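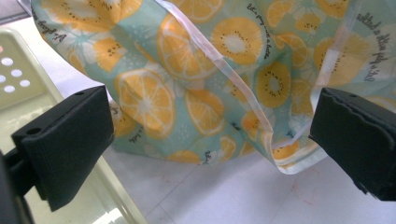
Summer linens, bags and the orange-slice question

Every year, once the warm weather has properly settled on Trovbridge, the sorting table fills up with fruit. Lemons on tea towels, pineapples on cushion covers, a great many watermelons on things that were once beach wraps. This year it's citrus on mint green, with kiwi slices keeping the oranges company. The kiwis are orange and yellow too, which has been discussed at more length than the subject deserves. One party says they are golden kiwis. The other says the designer ran out of green after doing the background.

There is writing on it as well, in small dark script, and part of it reads "Let's play with a bottle". We have no further information. Anyone in Catstead who knows what game this refers to is asked to keep it suitable for a family newsletter.

All of which brings us to folding. The June drop-off came to 143 pieces of cloth and soft bags, and it all has to be flat before it can go on the shelves in the Wotolero room. Most of it goes quietly. Pillowcases are no trouble to anybody. Tea towels practically fold themselves if you look at them sternly. The difficulty is always with the thin, slippery stuff, which agrees to be folded in half and then, at the moment you reach for the next piece, thinks better of it.

The house method, for those joining us in August, goes like this. Pull the heap towards you and find a hem. Any hem will do. Follow it along to a corner and hold on to that corner as if it owed you money. Find the next corner along the same edge, bring the two together, and let the rest hang down until it has finished arguing. Lay it on the table, smooth it from the fold outwards, and fold again until it's about the size of a paperback. Bags get the same treatment, only you push the air out first, starting at the bottom and working towards the opening. Skip this and you'll have a small citrus balloon on the shelf.
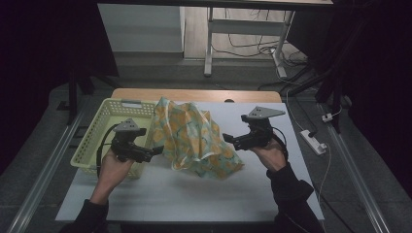 Finished pieces go in the basket with the fold facing up, so that whoever carries it through can lift them out in one go. Please don't press them down to fit more in. The yellow baskets have perfectly good handles and there is no prize for making fewer trips. We say this every year and every year someone arrives at the shelves red in the face with a basket the weight of a calf.

A word on the shelves themselves. The De Graaf unit now has its missing upright, which turned up in the shed behind the bean poles, and it no longer leans. Plains go on the left and patterns on the right. Stripes are officially patterns. Gingham was moved to patterns in the spring after a spell among the plains, and we'd be grateful if it could be left there. Anything with words on it goes on the top shelf, where it can be read by tall people and ignored by the rest of us.

Still wanted: plain double sheets, drawstring bags of any size, and hand towels with some towel left in them. Not wanted: single curtains, net of any description, and fitted sheets. We have 30 fitted sheets already. They have been folded by people of every temperament and they all look like cauliflowers.

Drop-off is at the side door between 10 and 4, and the bell works if you lean on it. The next sorting morning starts at half past nine, with tea from the big pot and whatever is in the biscuit tin. Bring short sleeves and low expectations of the fruit prints.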